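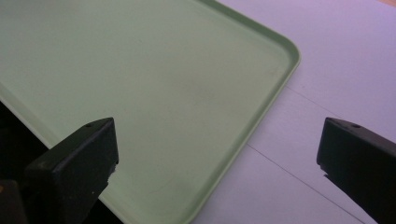
Vorgang 348: Dunklere Stelle auf Tablett, mintgrün, groß
9. Februar 2024, angelegt von Azadeh Alipour, Ausgabe und Geschirr

Status: gelöst, Beobachtung läuft
Bereich: Teeküche Angelovski, 2. Stock
Artikel: Tablett Manance, Kunststoff, matt, flacher Rand

Meldung (Alipour)
Auf einem der großen mintgrünen Tabletts ist ungefähr in der Mitte der Fläche eine etwas dunklere Stelle. Sie ist schwach, bei Deckenlicht muss man suchen, am Fenster sieht man sie besser. Nach dem normalen Durchgang in der Spülmaschine war sie noch da. Ich habe danach von Hand mit Spülmittel und Schwammtuch nachgewischt, ohne Unterschied. Rand und Ecken sind in Ordnung. Bitte klären, ob das Tablett weiter benutzt werden kann und ob sich der Fleck entfernen lässt. Es wird bei uns für Tassen und verpacktes Gebäck verwendet, gelegentlich auch für Obst.

Rückfrage (Sang-wook Lim, Hausservice)
Bitte noch angeben: Fühlt sich die Stelle rau oder klebrig an? Hat etwas Heißes darauf gestanden? Welches Programm läuft an der Spülmaschine? Und bitte keinen Scheuerschwamm nehmen, solange das offen ist.

Antwort (Alipour)
Mit dem Finger ist kein Unterschied zu spüren, nicht klebrig. Ob etwas Heißes darauf stand, weiß ich nicht. In der Besprechung am Vormittag war die Kanne vom großen Wagen im Einsatz, die wird manchmal ohne Untersetzer abgestellt. Programm ist das kurze. Scheuerschwamm habe ich nicht benutzt, ob das vorher jemand getan hat, kann ich nicht sagen.

Prüfung vor Ort (Lim)
Tablett auf dem weißen Tisch angesehen, erst von oben, dann schräg gegen das Licht. Eingrenzung:

1. Schatten oder Spiegelung: nein. Tablett gedreht, die Stelle dreht sich mit.
2. Durchscheinen von unten: nein. Auf dunkler Unterlage unverändert.
3. Verformung durch Hitze: nicht feststellbar. Lineal in beiden Richtungen aufgelegt, kein Spalt. Tablett kippelt auf dem Tisch nicht, wenn es vollständig auf einer Platte liegt.
4. Kalk: Tuch mit verdünnter Zitronensäure, kurz einwirken lassen, abgespült. Keine Änderung.
5. Fett oder Wachs: warmes Wasser mit Spülmittel, weiches Tuch. Keine Änderung.
6. Farbstoff (Tee, Kaffee, Fruchtsaft) oder Abrieb: bleibt übrig.

Zum Vergleich ein zweites Tablett derselben Sorte aus dem Schrank geholt. Dort keine Stelle, Farbton sonst gleich.

Nebenbefund Tisch
Beim Kippeltest ist mir die Fuge zwischen den Tischplatten aufgefallen. Liegt das Tablett quer darüber, gibt es ein leichtes Wippen, eine Platte steht etwas höher. Mit der Verfärbung hat das vermutlich nichts zu tun, volle Tassen möchte ich so aber nicht abstellen. Bitte Tabletts bis auf Weiteres nur auf eine der Platten stellen. Eigener Punkt, siehe weiter unten.

Rückfrage an den Lieferanten
Telefonat mit Évan Guérin von Grostura. Nach seiner Auskunft nimmt die matte Oberfläche leichter Farbe an als die glatte Ausführung, vor allem wenn Tee- oder Kaffeereste antrocknen. Er empfiehlt eine Paste aus Natron und Wasser, aufgetragen mit weichem Tuch, nicht mit Druck. Chlorreiniger nicht verwenden. Wenn es Abrieb ist, hilft keine Reinigung. Die Stelle wäre dann nur optisch, solange keine Kratzer fühlbar sind. Garantie greift bei Gebrauchsspuren nicht.

Versuch 1 (Ha-rang Jang)
Paste aus Natron und etwas Wasser angerührt, auf die Stelle gestrichen, 14 Minuten liegen lassen. Mit lauwarmem Wasser abgespült und mit dem Geschirrtuch getrocknet. Die Stelle ist schwächer, würde ich sagen, aber noch zu finden. Frau Alipour sieht es auch so.

Versuch 2 (Jang)
Gleiche Paste, diesmal 28 Minuten, mit feuchtem Tuch abgedeckt, damit sie nicht antrocknet. Danach abgespült und einmal im langen Programm mitlaufen lassen, aufrecht im unteren Korb. Ergebnis: bei Deckenlicht nicht mehr zu sehen, am Fenster noch ein Hauch. Farbe ringsum unverändert. Ich würde hier aufhören, sonst wird die Oberfläche an der Stelle glatter als am Rest.

Bewertung (Lim)
Vermutlich angetrockneter Tee oder Kaffee, dazu eventuell etwas Abrieb durch Tassenböden. Sicher belegen lässt sich das nicht. Tablett bleibt im Bestand. Für Tassen und verpackte Ware ohne Einschränkung. Für offenes Obst bitte das zweite Tablett nehmen oder eine Serviette unterlegen, bis die Beobachtung abgeschlossen ist.

Festgelegt für die Teeküche:
- Tabletts nach Besprechungen gleich abspülen, auch wenn die Maschine noch nicht voll ist.
- Kannen nur mit Untersetzer auf den Kunststoff.
- Beim Stapeln Küchenpapier zwischen die Flächen.
- Natron steht im Schrank links oben, Dose Pukine, beschriftet.

Nachtrag Tisch (Jae-hoon Bang, Werkstatt)
Fuge geprüft. Am Gestell war eine Stellschraube herausgedreht, dadurch stand die eine Platte höher. Nachgestellt, Wasserwaage aufgelegt, passt. Die Fuge selbst bleibt sichtbar, das ist bei diesem Tisch so gebaut. Krümel darin mit dem Pinsel entfernen, nicht mit dem Messer. Tablett quer aufgelegt, wippt nicht mehr. Die Einschränkung beim Abstellen kann aufgehoben werden.

Rückmeldung (Alipour)
Tablett ist wieder in Gebrauch. Den Hinweis zu den Untersetzern habe ich an die Schranktür gehängt. Von mir aus kann der Vorgang zu. Falls die Stelle wiederkommt, melde ich mich unter derselben Nummer.

Abschluss (Lim)
Auf gelöst gesetzt. Ersatzbestellung bei Grostura nicht ausgelöst. Sichtkontrolle beim nächsten Bestandsabgleich durch Frau Jang.

Ähnliche Vorgänge
Teeränder in weißen Bechern, Besprechungsraum
Spülmaschine Teeküche: Tabletts passen nicht in den oberen Korb
Tischplatte verkratzt nach Umräumen im November
Untersetzer nachbestellen
Schranktür links oben schließt nicht

Kontakt Hausservice Angelovski | Impressum | Nach oben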